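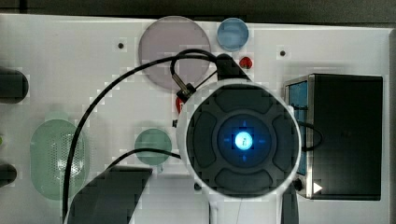 Residual Sauce in Squeeze Bottles: Effect of Storage Position

January – Kirisar project group, Food Packaging course

1. Background

Tomato sauce is a shear-thinning fluid with a yield stress. It stays where it is until enough force is applied, then flows more easily as the force goes up. A film therefore remains on the bottle wall after normal use. The film counts as product loss and has to be rinsed out before recycling.

2. Method

We used 12 bottles of Kado tomato sauce from one batch. Each was squeezed by hand until no more sauce came out in 40 seconds, then weighed on a Dewulf bench scale. Half had been stored upright and half on their sides. Storage temperature was not controlled. Caps were left on for all weighings. 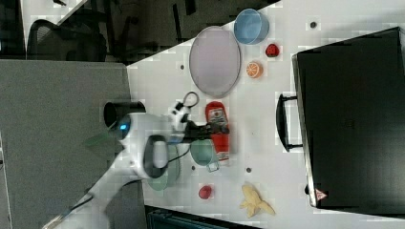

Fig. 2. Red bottle on its side, white tabletop.

3. Results

Bottles stored on their sides kept more sauce, mostly in the shoulder opposite the side they had rested on. The upright group was more even. Two bottles in the side group had leaked at the cap – these were left out of the mean.

4. Limits

Squeeze force differed between group members. A clamp with a fixed load would remove this error. The Drikura cap type was not tested.

Contact: Kirisar project group, room 2 | © Kirisar | Back to top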